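Section 5: Setting Up the Small Refrigerator

The Diturus compact refrigerator is a simple appliance. It has a door, a shelf, a dial and a plug, and between them they account for nearly every call we get. Please read this section before lifting anything. It applies to new units and to older ones being moved to another room, an office or the home of a relative who didn't ask for a refrigerator.

5.1 Choosing the spot

1. Pick a level, hard floor. The floor must carry the refrigerator, everything you put in it, and you, leaning on it while you decide what you want.

2. Stay away from radiators, ovens and windows that get afternoon sun. The refrigerator will work next to a heater, in the sense that it will work all day and all night and you will pay for it.

3. Leave 5 inches between the back of the cabinet and the wall, and 2 inches on each side. If you intend to fill this gap with grocery bags, you haven't left it.

4. Check that the power cord reaches the outlet without being stretched. Plug it directly into the wall. Extension cords, power strips and adapters shaped like cubes are not approved.

5. Open an imaginary door. A compact refrigerator looks small until the door swings out, and then it meets the furniture. Move chairs, boxes and laundry out of the arc now, while your hands are free.

Note: A bedroom is a permitted location. The compressor hums, clicks and now and then gives a sort of sigh. All three are normal. You will notice them at 2 a.m. for the first week.

5.2 Moving the unit

1. Empty it completely. "Completely" includes the jar at the back.

2. Take out the shelf, or tape it down with painter's tape. A loose wire shelf makes a remarkable amount of noise on a staircase.

3. Tape the door shut. Don't use duct tape, which will hold beautifully and then leave a gray stripe that will outlive the warranty.

4. Carry the unit upright, with a second person. Hold the cabinet from underneath. The door handle groove is for opening the door and has no opinion about lifting.

5. If the unit had to travel on its side, stand it up and leave it unplugged for 8 hours. This lets the oil drain back into the compressor. We know you want a cold drink. Have it with ice from somebody else's freezer.

CAUTION: Don't lift by the cooling lines or the compressor at the back. They look like handles to a tired person.

5.3 Raising the unit off the floor

Some owners prefer the refrigerator higher up, either to spare their knees or to keep it clear of a floor that gets mopped with enthusiasm. The Zivix stand (sold separately) was designed for this. Bricks were not, but we have met our customers, so instructions for both follow.

With the Zivix stand

1. Assemble the stand using the leaflet in its carton. You will have one washer left over. It is a spare.

2. Set the stand in its final place and press down on each corner in turn. Adjust the feet until it stops rocking.

3. Lift the refrigerator on from the front, seating its feet in the cups.

With bricks

1. Spread a flat piece of cardboard on the floor where the unit will go, larger than the base on every side. It protects the floor from the bricks, which are unkind to most surfaces, and gives you some warning of a leak.

2. Use whole, solid bricks of the same size. A brick that is "nearly the same" will spend years proving that it isn't.

3. Lay them flat and close together, so that every foot of the refrigerator has brick under it, well in from the edge. Don't stand bricks on end. Don't use paperback books to make up the difference, however poor the books.

4. Keep the stack low. If you have to go and borrow more bricks, you have passed the sensible height.

5. With your helper, lower the unit straight down. Push gently at the top corners. If anything shifts, take it off and start again.

CAUTION: A raised refrigerator tips more easily than one on the floor, above all with the door open and full bottles in it. In homes with small children, use the floor.

5.4 First cleaning and door check

1. Wipe the inside with warm water and a spoonful of baking soda. Skip anything lemon-scented, unless you would like lemon-scented butter.

2. Wipe the gray gasket all the way around, including the folds. Whatever you find in there on an older unit is between you and the previous owner.

3. Run a damp cloth along the handle groove at the top of the door. White doors yellow there first on older units. This is a matter of age and fingers and doesn't affect cooling. Bleach won't bring back the showroom color and may dull what remains.

4. Swing the door wide open and look at the whole unit before loading it. The base should sit squarely on its support and the door should clear everything around it.
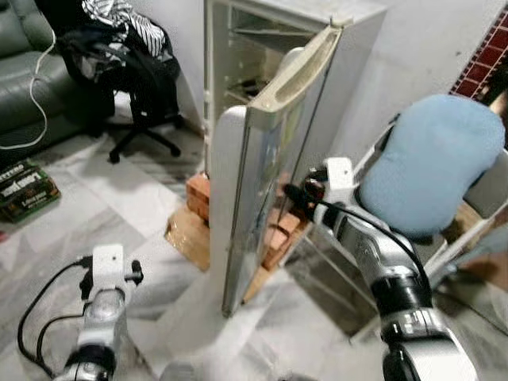 5. Close the door on a strip of paper and pull. You should feel a drag. Repeat at 5 places around the door. If the paper slides out freely, warm the gasket with a hair dryer on low and press it back into shape.

6. Let go of the door when it is half open. If it drifts, the unit isn't level. Correct this from below, at the feet or the bricks. Don't correct it by wedging something in the hinge.

5.5 Switching on

1. Plug in and set the dial to the middle. The numbers on the dial are not degrees. They aren't anything in particular, but bigger is colder.

2. Leave the unit empty with the door closed until it feels properly cold inside. Opening it every few minutes to check will get you a longer wait.

3. Load it with food that is already cool. Keep items off the back wall, where lettuce goes to become glass.

4. Put heavy bottles low down. The shelf bends before it complains.

Spare parts

Gasket: part 530
Wire shelf: part 449

Order both through Aranda Parts and have the model number ready. It is on a label on the back of the unit, which you have just finished pushing toward the wall.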